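NOTA DE PRENSA

Para difusión inmediata

Higinio Robles habla por primera vez de su separación y vuelve al escenario con «Fodia»

El cantante presenta un disco de 7 canciones y un espectáculo íntimo, y pide respeto para sus hijos

23 de agosto de 2025. El cantante y actor Higinio Robles rompe el silencio que ha mantenido desde el final de su matrimonio y anuncia su regreso a la música con «Fodia», un disco que publica el sello Durov y que llevará también al teatro a partir de diciembre. Es su primer trabajo nuevo después de una pausa larga, en la cual se dedicó a su familia y rechazó todas las propuestas de televisión que le llegaron.

El artista ha querido explicarse él mismo, en una conversación con los medios que se celebró en las oficinas de Durov. Durante esta conversación respondió a casi todas las preguntas. Solo pidió no entrar en detalles de los motivos de la separación, por consideración a la madre de sus dos hijos.

«Se han escrito muchas cosas y yo no he contestado a ninguna», dijo Robles. «No por orgullo. Es que no tenía las palabras, y cuando uno no tiene las palabras es mejor quedarse en casa y hacer la comida para los niños. Ahora sí las tengo, o por lo menos tengo algunas, y están en las canciones.»

Un año difícil, contado sin prisa

La separación se hizo pública el invierno pasado con un comunicado de cuatro líneas. Desde entonces, varias publicaciones le atribuyeron al cantante dos romances, un traslado al extranjero y hasta una retirada definitiva. Robles desmintió las tres cosas con buen humor. Sigue viviendo en el mismo barrio, a diez minutos a pie de la casa de sus hijos, y la única mudanza que hizo fue la del piano, que necesitó entrar por la ventana.

«El piano fue lo más dramático de todo el divorcio», comentó entre las risas de los presentes. «Mi exmujer estaba abajo en la calle, dirigiendo a los señores de la mudanza. Ella dirige muy bien. Yo no podía mirar.»

El cantante confirmó que la relación con su exesposa es buena y que los dos cenan con los niños una vez por semana. También confirmó que ella escuchó el disco completo antes que la compañía. Según Robles, le pidió cambiar un verso de la cuarta canción, y él lo cambió. No quiso decir cuál era el verso antiguo.

Sobre su situación sentimental fue breve. Dijo que no tiene pareja y que tampoco la está buscando, y que agradecería mucho que sus amigas pudieran tomar un café con él sin salir al día siguiente en una revista.

El disco

«Fodia» se grabó casi por completo en el estudio Yap, una casa antigua con un patio interior donde Robles ya había trabajado al principio de su carrera. El título es una palabra que inventó su hija pequeña para llamar a la lluvia cuando cae con sol. El cantante la apuntó en un cuaderno hace tiempo y la encontró de nuevo cuando ya tenía escritas casi todas las letras.

La producción es de Manikandan Joseph, colaborador del artista desde la gira anterior y responsable de los arreglos de cuerda. Joseph propuso desde el primer día una manera de trabajar muy sencilla: voz y piano grabados juntos, en la misma sala, sin repetir una toma más de tres veces.

«Higinio canta mejor cuando cree que todavía estamos probando», explicó el productor. «Por eso yo le decía siempre que estábamos probando. En dos canciones del disco se oye cómo se levanta del taburete, porque pensaba que no valía. Lo hemos dejado.»

Las siete canciones siguen un orden que no es cronológico. La primera, «La ventana del piano», cuenta la mudanza con un tono casi de comedia. La segunda y la tercera son más oscuras y están acompañadas solamente por un violonchelo. «Martes de sopa», que será el primer sencillo, habla de las cenas familiares y tiene un estribillo en el que participan los dos hijos del artista. Sus nombres no aparecen en los créditos por decisión de los padres.

El disco se cierra con una versión nueva de «Portal de enfrente», el tema que hizo conocido a Robles y que él no cantaba en público desde hace años. La nueva versión es más lenta, está bajada dos tonos y no lleva batería. El cantante reconoció que durante mucho tiempo le tuvo rabia a esta canción — se la pedían en las bodas, en el supermercado, una vez en la sala de espera de un dentista — y que ahora se ha reconciliado con ella.

Una edición para coleccionistas

Además de la edición digital y del disco compacto, Durov publicará una edición en vinilo de 3819 ejemplares, numerados a mano. La cifra la escogió el propio Robles y corresponde a las cuatro cifras finales del primer teléfono de sus padres, al que los seguidores de su pueblo llamaban para pedirle autógrafos cuando él todavía vivía allí.

La edición en vinilo incluye un cuaderno con las letras manuscritas, con las correcciones y las tachaduras originales. En la página de la cuarta canción, el verso cambiado está cubierto con tinta negra.

La reserva se podrá hacer en la tienda del sello y en las tiendas de discos habituales. Cada persona podrá comprar como máximo dos ejemplares.

El espectáculo: salas pequeñas y sin pantallas

La presentación en directo empezará en diciembre en el teatro Fodeck, con un aforo de 240 localidades. Robles ha pedido expresamente salas de este tamaño. En su última gira actuó en recintos mucho más grandes y, según contó, terminó con la sensación de cantar para una oscuridad muy amable pero muy lejana.

En el escenario estarán el cantante, un piano, dos instrumentos de cuerda y una mesa de madera con cuatro sillas, donde Robles se sentará entre canción y canción para contar alguna historia. La dirección de escena es también de Joseph, que por primera vez firma un trabajo teatral. No habrá pantallas ni efectos de vídeo. Se pedirá al público que guarde los teléfonos durante la función, salvo en el último tema.

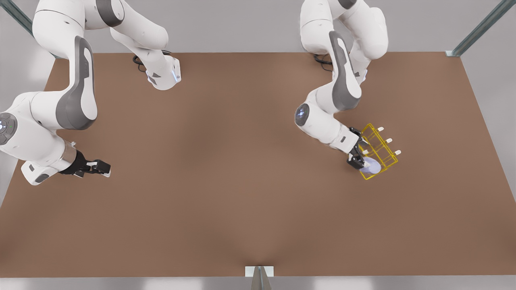 La duración prevista del espectáculo es de una hora y media, sin descanso. El repertorio incluirá el disco completo y una selección de canciones anteriores que cambiará cada noche. Robles adelantó que habrá invitados en algunas funciones, aunque prefirió no anunciar los nombres. Solo descartó uno: él mismo bromeó con que su exesposa no cantará, porque «en la familia ya hay bastante con uno».

Las entradas tendrán un precio único. Para cada función se reservará una fila a jóvenes que estudian música o teatro, que podrán pedir su invitación por medio de sus escuelas. Esta idea viene de los comienzos del artista, que entró muchas veces gratis a los teatros gracias a una acomodadora que lo conocía de vista y que, como él recuerda, nunca le preguntó nada.

«Estoy tranquilo, que ya es mucho»

En la parte final del encuentro, Robles habló de su salud y de los meses en los que no salía casi de casa. Explicó que buscó ayuda profesional pronto, por consejo de su hermano mayor, y que continúa con ella. No lo considera un secreto, pero tampoco un tema para las portadas.

«No estoy perfecto», dijo. «Hay mañanas que me despierto y pienso que tengo que contarle algo a una persona que ya no está en la otra habitación. Después se me pasa, hago el café, y a las nueve estoy al piano. Estoy tranquilo, que ya es mucho.»

También se refirió a los fotógrafos que lo esperaron varias veces a la salida del colegio. El cantante dijo que entiende el trabajo de ellos y que nunca ha tenido un mal gesto, pero pidió con claridad que no se publiquen más imágenes de sus hijos. Su oficina ha escrito ya a 200 redacciones con esta misma petición y da las gracias a las que contestaron.

Preguntado por la televisión, no cerró la puerta. Ha leído el guion de una serie en la que haría de profesor de canto de un pueblo de montaña, un papel pequeño que le gusta porque el personaje desafina. La decisión la tomará después de las funciones de invierno. Lo que no hará, según aseguró, es participar en concursos como jurado. Ya lo hizo una temporada y dormía mal después de cada eliminación.

Sobre Higinio Robles

Higinio Robles es cantante, compositor y actor. Empezó en una orquesta de verbenas, donde tocaba el teclado y hacía las segundas voces, y se dio a conocer al gran público con «Portal de enfrente». Ha trabajado en teatro musical y en varias series de televisión. «Fodia» es su primer disco con el sello Durov.

Sobre Durov

Durov es un sello discográfico independiente dedicado a la canción de autor. Se ocupa de la edición, la promoción y los directos de sus artistas.

Información para los medios

Las solicitudes de entrevista se atienden por orden de llegada en el departamento de comunicación de Durov. Las entrevistas tendrán una duración máxima de veinte minutos y se harán en persona o por teléfono. Se ruega indicar en la solicitud el nombre del medio, la sección y la fecha prevista de publicación. El artista no contestará a preguntas sobre sus hijos ni sobre el acuerdo de divorcio.

Los periodistas que quieran asistir a la primera función en el teatro Fodeck deben pedir su acreditación por escrito. Por el tamaño de la sala, se concederá una sola acreditación por medio.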